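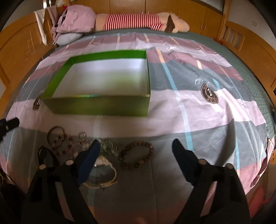
Tareo Hand-Held Gripper: Frequently Asked Questions

27 Jul 2019
By Zerrin Kırmızıgül, Product Support

Search this site Enter keyword Go

What is included in the kit?

The Tareo kit contains one hand-held gripper with padded fingertips, a camera mount, a charging cable, a wrist strap and a spare set of tip pads. The camera is sold separately. A license for the Flatska recording software is included for one workstation.

Who is the kit intended for?

It is meant for teams that need examples of household tasks to train a robot arm. The operator holds the tool and does the task by hand. The recording is then converted to arm motion in Flatska. No arm has to be present at the recording site.

What is the maximum opening between the fingers?

The maximum opening is 95 mm at the tips. Items wider than this can often be picked up by an edge or a rim. Open boxes and trays should be gripped by one wall.

What is the maximum load?

500 g, held level. The limit applies to the finger linkage. Loads above it will not break the tool at once but will wear the pins and shift the zero position.

Can it pick up small or flexible items such as bracelets, bead strands and watches?

Yes, with some practice. Rigid bangles are the easiest. Bead strands should be gripped across two or more beads, so the strand does not slide through the tips. Tangled strands may come up together; if the task calls for one at a time, separate them before recording. A watch is best taken by the strap near the case. Avoid closing the tips on the crystal.

Does a soft surface cause problems?

A bed or sofa gives under the fingertips, and the tips may pinch the fabric together with the item. Approach at a steeper angle and stop closing when the fabric begins to lift. Patterned covers are acceptable. Flatska tracks surface detail to work out the position of the tool, and a plain white sheet gives it less to work with than a plaid.

How long does the battery last?

A full charge gives 16 hours of standby or one normal working day of recording. The indicator turns amber when the charge falls below 29 percent.

Do the tip pads wear out?

They do. Inspect them weekly and replace them in pairs. Pads from the earlier Trolletti model fit the same screws but are thinner, and the tool must be recalibrated if they are used.

How is the tool calibrated?

Close the fingers fully, hold the trigger for five seconds, open fully, and release. Flatska will show the new range. Repeat after changing pads or tightening any linkage screw.

Is a left-handed version available?

The handle is symmetrical. The wrist strap can be moved to either side.

Can I rent a unit before buying?

Rental units are available by the week through Pretorius. The rental fee is credited if a purchase is made within the same quarter. Requests for October should be sent early, as stock is limited that month.

My question is not listed.

Write to Tülin Tuncer in technical support. Include the serial number and your Flatska version.

Contact | Copyright 2019 Tareo | Back to top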